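Notebook, finishing bench — August, continued from the pot life entry

Waterborne clear, second round of cure tests on the light grey panels.
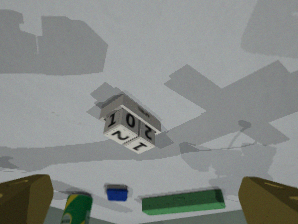 Starting point for this round is the same as last time: Flellus two-part waterborne, matte, mixed at the can ratio by weight. Base coat is the Brorkham grey, sprayed and left overnight before scuffing. The first round gave soft film at the panel edges and acceptable film in the field. I blamed film build. I no longer think film build explains it, see below.

Panels. Three sets, A, B and C, all cut from the same sheet, edges eased by hand, sealed once. A gets the hardener we opened in spring. B gets a fresh can of hardener. C gets fresh hardener plus the Flesine retarder at the low end of the data sheet range. Everything else held the same as far as I can hold it. Booth humidity was not controlled, only written down.

Mixing. Stirred by hand for three minutes, let stand, strained through the fine cone. The old hardener was noticeably thicker coming off the stick and had a skin against the lid. Should have stopped there and thrown it out, but the point of set A is to find out whether it matters, so it went in. No gelling in the cup. Pot life on A was shorter than on B. Did not time it properly, so that remark is worth what it is worth.

Spraying. Two wet coats, sanded between with 320, wiped with a damp cloth. The Yalçınkaya gun ran well after I changed the needle packing. Slight spitting on the first pass of set B, first panel, upper left corner. Marked on the back in pencil and left out of the gloss readings. Set C laid down flattest. Set A had orange peel you could feel with a fingernail.

Drying. Racked flat, covers off, fan on low and pointed at the wall. Touch dry on all three sets before lunch. Moved to the upright rack in the afternoon.

Hardness. Pencil test after one day, then again after the long wait. Day one: A failed at HB, B held at HB and marked at F, C marked at HB. Long wait: A held at HB and marked at F, B held at H, C held at H. So the retarder costs something early and nothing later. The old hardener costs something at both ends. Edges on B and C were as hard as the field, which is the result I wanted and did not get last time. Last round was sprayed entirely from the old can.

Solvent rub. 150 double rubs with alcohol on a folded cotton pad, same weight on top each time. A softened and left color on the pad. B dulled slightly. C dulled slightly, a bit less even than B. The grey base did not come through on B or C.

Sheen. All three read matte by eye under the bench lamp. With the lamp low, A shows patches. B and C do not. Soft shadows make this surface hard to judge from directly above, so I turned each panel and looked along it toward the window. Recommend doing this every time with the light grey. The dark green hides less in this respect and is easier to read.

Adhesion. Cross hatch on one panel per set. Clean on B and C. A lost small flakes at two crossings. Tape was from the roll in drawer 17, the new one. The older roll has lost its tack and should not be used for this.

Mistake to record: I weighed the first cup for set C on the small scale without zeroing it after the stir stick went in. Caught it before spraying, dumped it, mixed again. The dumped cup is entered in the waste log as batch 1434.

Open questions

Whether the hardener went bad from age or from the lid not being seated. The skin suggests moisture got in. A fresh can, opened and left with a loose lid for a few weeks, would answer it. Cheap to do.

Whether C is worth the trouble in cooler months. The flow improvement is real on a warm day. In winter the film stays open long enough on its own, and the retarder may only add waiting time.

Whether the alcohol rub is too harsh for a tabletop finish. A water ring test is closer to what these surfaces see in use. Set up a wet glass on one B panel and one C panel, to be left overnight and wiped in the morning.

For now: discard the spring can. Write the opening month on every hardener lid in marker. Use B as the standard mix and C for anything wider than the long rack.

Needle packing is low, one left in the tray. Order two.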